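News > Press Releases > Home and Interiors

Van Leeuwen Opens Winter Woodland Wallpaper Line to Rental Housing in Droststead

DROSTSTEAD, Thursday, August 6, 2026 -- Van Leeuwen, the wallcoverings manufacturer, today announced that its Winter Woodland line will be offered to landlords and tenants throughout Droststead under a new rental housing program. The program, developed with the housing association Dader, allows tenants to choose a patterned wallpaper for one room of their home at no added cost.
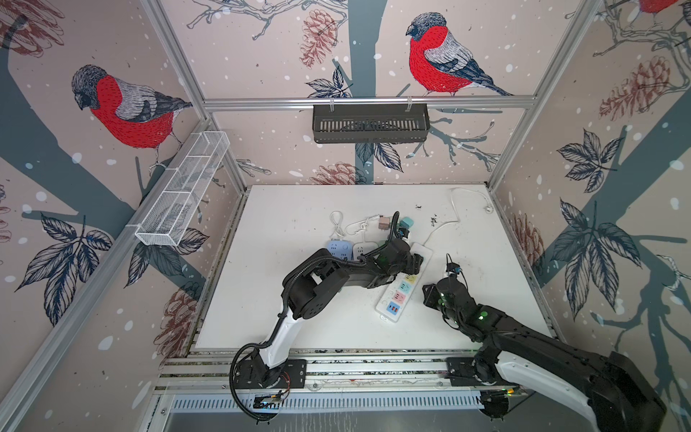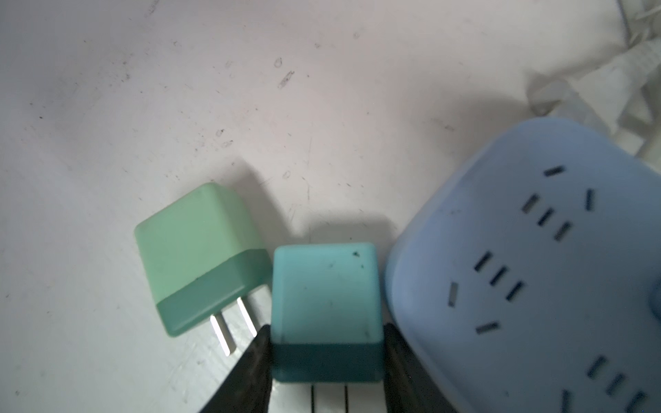
Bullfinches and pine cones on a pale pink ground (first picture); chargers and a power strip on a white tabletop (second picture).

Under the agreement, Dader will make the wallpaper available in 302 apartments during the first phase. Tenants will receive a sample book by mail and may place an order through their building office. Hanging will be carried out by contractors trained by Van Leeuwen, and tenants who prefer to do the work themselves may request paste, a brush and written instructions.

"Tenants have asked us for years why a rented home has to have white walls," said Dzifa Agbenyega, director of housing services at Dader. "We did not have a good answer. The cost of repainting between tenants is often close to the cost of paper, and people tend to look after a room they have chosen for themselves."

The program follows a survey of Dader households completed in May. A total of 3,839 tenants responded. Bedrooms were the room most often named for new wallpaper, followed by hallways. Respondents also asked for paper that could be removed without damage to plaster, a request that led Van Leeuwen to revise the backing used across the line.

The new backing, sold under the name Nivemano, is designed to release from the wall in full strips when dry. It does not require steaming or scraping on walls that have been properly sealed. Van Leeuwen recommends a coat of primer on bare plaster and a waiting period of 4 days before hanging.

"A bird pattern is harder to hang than a stripe," said Leopold Imhof, head of product at Van Leeuwen. "The repeat is long, and a poor match shows at once. We have printed alignment marks on the edge of each roll, and our contractors have practiced with them -- inside corners included."

Dader will set aside 1,000 rolls for repairs, so that a damaged strip can be replaced from the same print run. Tenants who move out will not be charged for removal if the paper was hung under the program. Paper hung before the program began remains subject to the terms of the existing lease.

Orders open to tenants in the first phase this month. Buildings with scheduled plumbing or window work will be added after that work has been completed.

About Van Leeuwen
Van Leeuwen designs and prints wallcoverings for homes, schools and public buildings. The company is based in Droststead.

Media Contact
Chathurika Wickramasinghe
Press Office, Van Leeuwen

Recent Releases
Van Leeuwen Names Gunther Oltmanns Head of Print Operations
Dader Publishes Results of Tenant Survey
Sample Book Returns to Droststead Public Library
Nivemano Backing Now Available by the Roll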